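Section 7: Waxing and Buffing Your Finished Piece

Welcome back, and well done for getting this far. If you followed the last section, your shellac has had its rest and the surface feels smooth and hard all over. Waxing is the part most of our customers tell us they enjoy, so put some music on, open a window, and give yourself a whole afternoon if you can spare one.

You will need the tin of Huletti paste wax from your Brosunwood kit, the pad of fine steel wool, and 3 clean cotton cloths. Old T-shirts are wonderful for this, once you have cut away the seams and any printing.

1. Wipe the whole piece down with a dry cloth. Go into the corners and along any molding, where sanding dust loves to hide.

2. Mask any metal fittings with low-tack tape. Wax that dries around a keyhole plate or a corner mount leaves a pale crust, and picking it out with a toothpick is a long evening's work (ask me how I know!).

3. Fold a cloth into a pad and pick up a dab of wax no bigger than a hazelnut. Warm it by pressing the pad in your palm until the wax begins to soften.

4. Rub it in with small circles, one area at a time, and finish with long, light strokes along the grain.

5. Leave it for 29 minutes. The wax should look hazy and feel dry to a light touch.

6. Buff with a fresh cloth, turning it often. You will feel the drag disappear as the shine comes up.
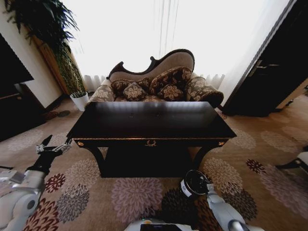
How many coats does a tabletop need?

Two thin coats will suit most tabletops, with a full night between them. A third is worth the trouble only where cups and keys get set down every day.

NOTE: If the surface smears when you buff, you have put on too much. It happens to all of us. Rub it back gently with the steel wool and a little fresh wax, which softens the old layer, then wipe and start again from step 4.

CAUTION: Spread used cloths flat outdoors to dry, well away from heat, and never leave them balled up in a bin. Keep the tin closed between dabs and away from any open flame.

For legs and other curved parts, swap the pad for a strip of cloth and draw it back and forth as if you were shining a shoe — it reaches the inside of a curve far better than your fingers will. Keep the coat thin on carved work and brush it out with a soft shoe brush.

Related sections
Section 6: Shellac, Start to Finish
Section 8: Cleaning Brass Without Harming the Wood
Choosing Between Huletti and Flisadow Waxes
Fixing White Rings, by Marion Lamont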